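Since September I am trying to learn badminton at the age of 73. A small thread for other late beginners.

1/ My coach, Cillian Ó Súilleabháin, says I hold the racket like a frying pan. For two weeks I practiced only the grip, at home, during the radio news.

2/ The old tape on my first racket became sticky in summer. New tape is cheap, and you can put it on in the kitchen. Start at the bottom and pull a little while you turn – my first try had big wrinkles.

3/ Pink tape and a wooden table.

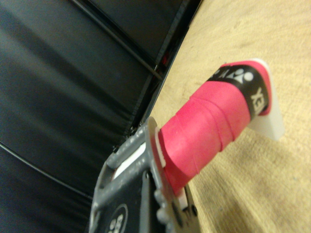
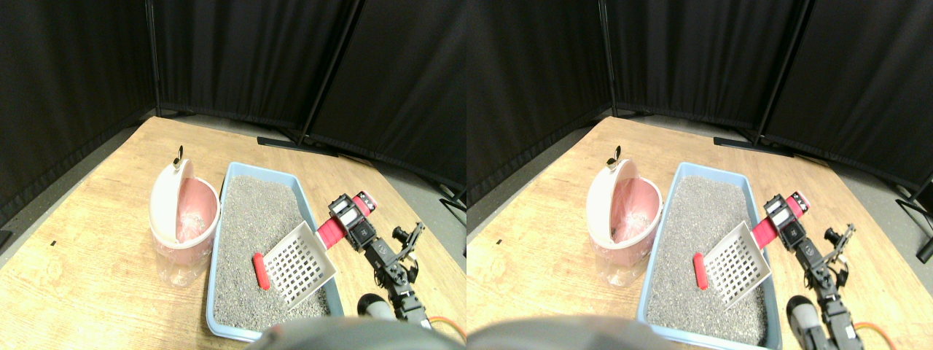
4/ The serve is still my enemy. I look at the shuttle, then I look at the net, and then I miss both. Cillian tells me to breathe out before I hit. It helps in maybe one serve of 4.

5/ We play in the Gikley hall at 7 in the morning. My knees complain on the stairs but not on the court, which I can't explain. If somebody near Gikley wants a slow partner for doubles, please write to me.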